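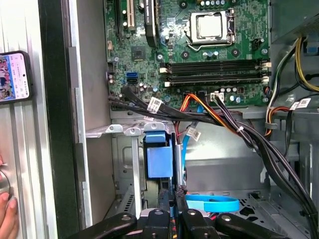

Finally got back to the Redeleck tower this week. Side panel off, cooler off, memory out. The plan is to have it running again by September.

I paid 30 dollars for it at the Poltorham swap meet. No hard drive, no promise that it worked.

First job is the cables. Whoever built these put barcode labels on half the wires and then bundled everything together along the bottom of the board. I'm leaving the labels on for now – they help when two black cables look the same. 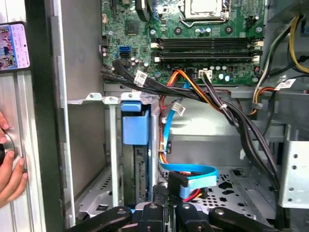
Flustden Bench Notes
@flustdenbench · July 16, 2018

Four memory slots, all empty. Poon has used sticks for sale but wants 118 for a full set. I may start with two.

The SATA ports are stacked on the left, blue over black. I wrote down what went where before touching anything. Last time I skipped that and lost an evening to it.

Thermal paste is on order. The old cooler fan rattled, so I'm looking for another one that fits the same bracket.

Drive will be a plain 80 GB one I already have. It's only going to run the label printer and hold some scans.

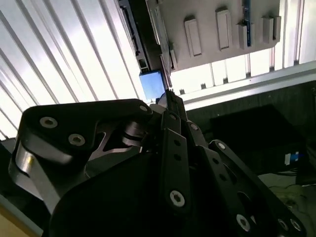
Redeleckfan146 replied that the plastic tabs in these cases get brittle with age, and that I should press them in slowly with a thumb and never pry with a screwdriver.

Good to know. I've been using a screwdriver.

Next post when the memory gets here. If anyone has the manual for this board, a scan would help – mostly the page with the front panel pins.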